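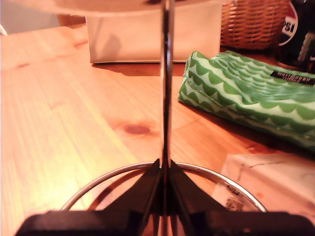 Pine tabletop with a dark knot

Who gets buzzed in? Speaker notes, Cokamer workshop, 31/08/2019

Opening

Thank the organizers, thank whoever is chairing. Say my name slowly, because I always rush it. Then straight into the story about the pizza.

So: second evening of fieldwork, I'm standing in the lobby of an apartment building called Lasia Court. A delivery guy is outside the glass door holding three pizzas. A woman I'd interviewed that afternoon, who had told me for a full hour that she would never, ever let a stranger in, walks over and opens the door for him. Doesn't break stride. She even holds the elevator!

Pause here. Let them laugh if they're going to.

I want to spend my time on that door. I know most of the papers today are about borders and airports, and I've learned a lot from that work, but most people go through an airport a few times a year and through their own front door every single day. That's security too, and it has its own rules and its own arguments, a lot of them taped up next to the mailboxes.

What I did

Keep this short. Last time I spent half my slot on methods and had to skip the good part.

80 interviews in 6 buildings, all in the same part of town, all of them switched over to an app-based entry system called Tillura. Before that they had keys and a buzzer. The management company, Zarei, made the change over one August, when half the tenants were away. People are still mad about the timing. I also read the lobby notices and the tenant message boards, a bit over 500 posts by the time I stopped.

If someone asks about consent: tenants signed forms, visitors and delivery workers gave verbal consent, and I left out anyone who looked unsure. Don't get pulled into the ethics board saga unless there's time. (There won't be.)

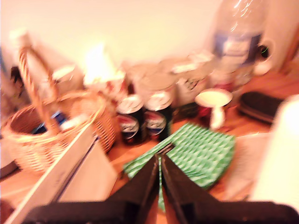

First point: the log

Tillura keeps a list of every time the door opens and which phone opened it. Zarei sold this to tenants as peace of mind. What I heard in interviews was more mixed. Parents of teenagers loved it. Couples did not. One man told me he'd started walking around the block so his wife wouldn't see how early he got home from work, and he wasn't up to anything, he just wanted twenty minutes to himself.

Read the quote from the retired bus driver: "I used to know who came in because I heard them. Now I know because I look, and I feel bad for looking."

I love that quote. Go slow on it.

The argument I'm making is that the log moved the job of watching from the building to the family. Management hardly ever opens it. The people reading it are at the kitchen table. Most of the writing I know on home surveillance starts from the company and works down, and I think we miss a lot that way.

Second point: holding the door

Back to the pizza. Under the house rules, letting in someone you don't know is a violation with a 200 dollar charge. I could not find one case where it had been collected. Everybody knew the number, though, down to the kids.

So people worked out ways to be polite without technically breaking the rule. They slow down so the door closes by itself, or they get very interested in their mail. Some open the door and then ask, very brightly, "Which apartment?" – and this is where it gets uncomfortable, because the question isn't asked of everyone. Women with strollers didn't get asked. Home health aides got asked all the time,

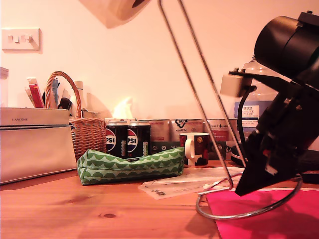 and several of them had been coming to the same building for years. One aide kept a list on her phone of which tenants would let her through and what shift they worked, so she could time her arrival. That's a security system as well, if you want to call it that, and she built it herself.

Slow down here, this is the part the discussant will pick up on. I'm not saying the tenants are bad neighbors. A lot of them were embarrassed when they heard themselves describe it. What I'm saying is that the rule gave them a polite sentence to use, and they used it on the same people over and over.

If short on time, skip the bit about the broken intercom and go to the notices.

The notices

Put up the one in capitals: DO NOT LET PEOPLE IN. Somebody had written under it in pencil, "what about my mother." Then a third person had added, "especially."

Wrap up

Two things I'd like help with. I don't know how to write about the aides without making them easier to identify, and I'd really like to hear how other people have handled that. And I'm stuck on the word "resident." Zarei uses it for the person on the lease, but the aides are in those apartments more hours a day than some of the leaseholders are.

Thanks, contact details on the last slide. Remember to repeat questions into the mic.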